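Facilities > Shared Spaces > Break Room Working Group > Minutes

Break Room Working Group - Minutes, October

Place: Mitwood building, second-floor meeting room
Start: 2:00 p.m.
Present: Virgil Sima (chair), Sheena Menzies (minutes), Haris Kadrić, Torquil Matheson
Apologies: Roscoe Alcantara (sent written comments on item 3)

1. Minutes of the previous meeting
Accepted with one correction. Under "Refrigerator," the words "replace door seal" should read "inspect door seal." No seal has been ordered.

2. Matters arising
2.1 The extra wall outlet was approved by the building office. Work is to be scheduled by them. Torquil will forward the date when he has it.
2.2 The cleaning rota has been moved from the door to the inside of the tall cabinet. Haris noted that two people had asked him where it went. Sheena to put a line in the next staff notice.

3. Bottled tea
3.1 The group reviewed the stock of cold drinks. Tea comes in clear plastic bottles of 500 ml from Storkance. The yellow cap and the green cap are entered as separate lines on the order sheet, and the two have been mixed up on at least one delivery note. Sheena asked that the cap color be written next to the quantity on every order.
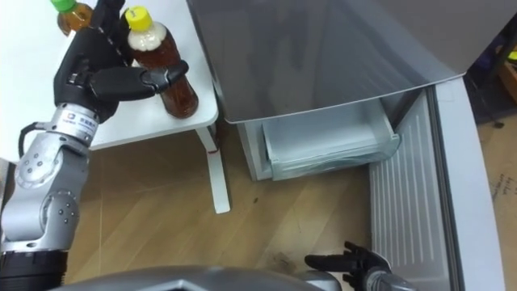 3.2 Bottles are being left on the white table next to the refrigerator and not put away. Virgil reminded the group that the table is for setting things down while the refrigerator is being loaded, and that it is to be clear at the end of the day. Torquil thought this was too strict for sealed bottles. After discussion it was agreed that sealed bottles may stay on the table until noon.
3.3 Roscoe's written comments: he prefers to keep the yellow cap line and drop the green if only one can be kept. Haris disagreed. No decision. Sheena to check which line is used up faster over the next order period and report.
3.4 Bottles are not to be put in the freezer compartment to chill them quickly. They go in the upper compartment only. Agreed without discussion.

4. Refrigerator and freezer drawer
4.1 Position. The refrigerator stands to the right of the table. Torquil asked whether the gap between the two could be closed up to make more floor space on the other side. Virgil was against this until it has been confirmed how much clearance the appliance needs for air. Torquil to look it up in the manual. If the manual cannot be found, the unit stays where it is.
4.2 Contents. The freezer compartment is at the bottom, with a clear plastic drawer. Haris proposed that everything in the drawer carry a name and the month it went in, written on tape. Agreed. Items with no label will be left for one month after the notice goes out and then thrown away. Items pushed to the back of the drawer are easily missed, so whoever does the check is to pull the drawer fully out.

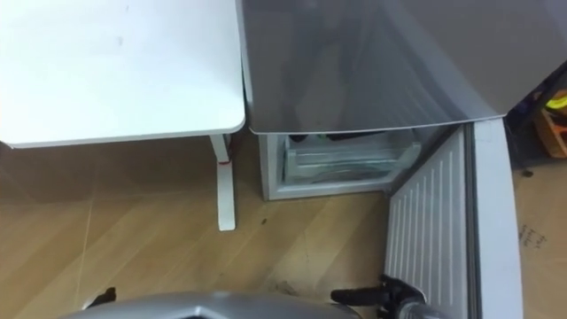
4.3 Door. The lower door swings to the right and needs a clear arc on that side. Nothing is to be stored on the floor there, including recycling boxes. Haris has measured the floor strip to be kept open at 400 mm past the edge of the unit and will mark it with tape if the building office has no objection to tape on wood.
4.4 Defrosting. Last done before the summer. Virgil proposed that it be done twice a year. Agreed. Method: empty the drawer into the cool box, switch off at the wall, door open, towels on the floor. No scraping of the liner with metal tools. Torquil and Haris to do the first one.
4.5 The glossy front of the upper door is to be wiped with a damp cloth only. The spray under the sink is for the counter.

5. Table
5.1 The red marker on the table leg stays on. Red is the Mitwood marking for furniture that belongs to the second floor and is not to be moved to other rooms. Sheena to add this to the room sheet - it was left off the last version.
5.2 The top is to be wiped down as part of the daily round, including the front edge. Haris asked for a mild cleaner from Holtolis to be tried on gray smudges. Virgil asked that it be tried on a small area first.
5.3 Salminen quoted for a second table of the same height. Price 1,450 including delivery. The group thought this too high for the use it would get. Quote declined. Torquil will ask whether there is a spare one in storage.

6. Any other business
6.1 Haris asked for a second cool box. Deferred.
6.2 The room sheet is to be reprinted once items 3.2, 4.2 and 5.1 have been added.

Actions
Sheena - staff notice (2.2, 4.2), tea usage (3.3), room sheet (5.1, 6.2)
Torquil - outlet date (2.1), manual (4.1), storage (5.3)
Haris - floor tape (4.3), cleaner trial (5.2)
Torquil and Haris - defrosting (4.4)
Virgil - reply to Salminen (5.3)

Meeting closed 2:50 p.m. Next meeting in November, same room.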